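The Long Shelf Life of Police Property

TISTSTEAD - The property room of the Tiststead Police Department is in the basement of the Evangelista Street station, behind two doors with separate locks. It measures 740 square feet. The city built it in 1998 to hold what the department took in at that time, and the floor plan has not changed.

What has changed is the intake. Officers now book more phones, more clothing sealed for lab work and more small packages that must be kept for the life of a case. State law and local policy set how long each class of item stays. A found bicycle can be released or sold after 90 days. Biological evidence in a homicide stays for good.

The result is a room that fills from the back. Older cases sit in the deep rows, where staff seldom go, and new items are stacked nearest the door. Sgt. Anderson Lopes took over the unit in January and ordered a full inventory, the first since the department moved off paper ledgers.

"The record said where an item was supposed to be," Lopes said. "An inventory tells you where it is. Those are two different documents until you make them match."

The method was plain. Two people worked each row, one reading the label aloud and the other checking it against the printed list. At the end of the row they traded places and read it again from the other side. Guns, cash and drugs were handled first and under a separate count sheet, with a supervisor from outside the unit present. Any item that did not match was left in place, marked with an orange card and entered in a log.

The count came to a little more than 4000 items. Most of the mismatches were clerical. A box had been moved one shelf down to make room for a longer one, or a case number had two digits swapped when the ledger was typed in. A smaller group had labels that could no longer be read. The ink on older tags fades, and the glue on some of the plastic bags had dried out, leaving the tag at the bottom of the bin.

Forty orange cards were still open when the first pass ended. Evidence technician Kibet Mutiso closed them one at a time by pulling the original reports. His log gives the outcome of each: released to owner with no receipt scanned, sent to the county lab and never logged back in, destroyed under court order with the order filed under a co-defendant. Two remain open and have been referred to the county prosecutor.

The department now uses Hureck, a records program that prints a bar code at booking and logs each scan. An officer going off shift places the sealed package in a pass-through locker made by Tromgate. The door locks behind it, and only the property room side can open it again. The officer gets a printed slip. The technician on the next day shift scans the package out of the locker and onto a shelf, and those two scans form the first two links in the chain of custody.

Defense attorney Alcides Rangel has questioned that chain in several Tiststead cases. He says the bar code is an improvement but records only that a label was scanned.

"A scan does not tell me the seal was whole," Rangel said. "I still ask who looked at the seal, and when, and whether they wrote it down."

Lopes agrees with part of that. Since the inventory, the booking form has carried a line for seal condition, which must be filled in each time a package changes hands. The program will not save the entry if the line is blank. It will, however, accept a single letter, and Mutiso said he sends those back.

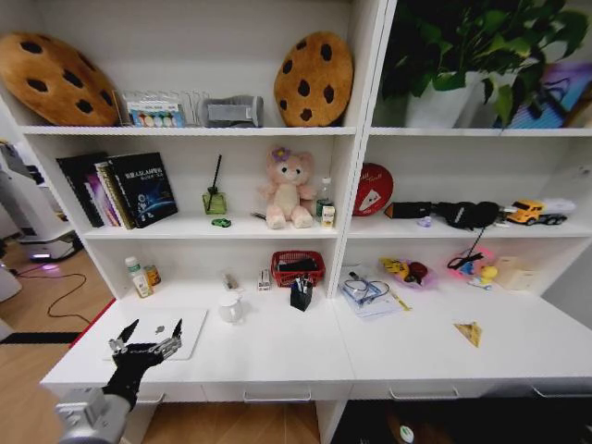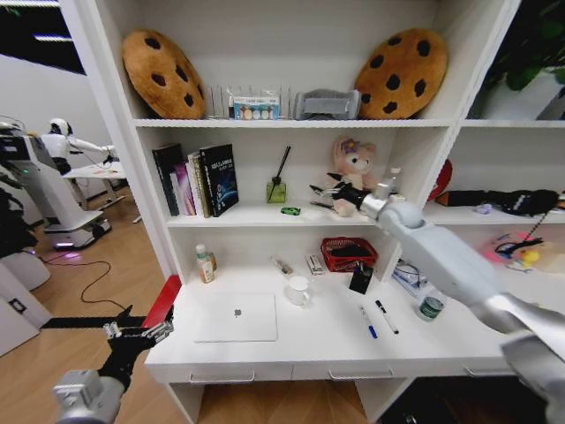 Gleice Toledo
Contributing Writer, Courts and Public Safety

The harder work is disposal. An item can leave the room only when the case is closed, the appeal period has run and the assigned detective has signed. Detectives retire. Sebastião Dantas, who left the department as a lieutenant, was still listed as the assigned officer on a long run of burglary cases, and the request notices had been going to his old mailbox. Those cases have been moved to the current head of the property crimes squad, who is reviewing them by year.

Owners are notified by mail at the last known address. When a letter comes back, the department waits the full period before sending the item to auction or to the shredder. Cash goes to the city's general fund after a published notice.

Lopes plans a partial count every quarter, with rows drawn by lot on the morning of the count, and a full one each January. The request for a second storage site is in the capital budget. It was not funded this year.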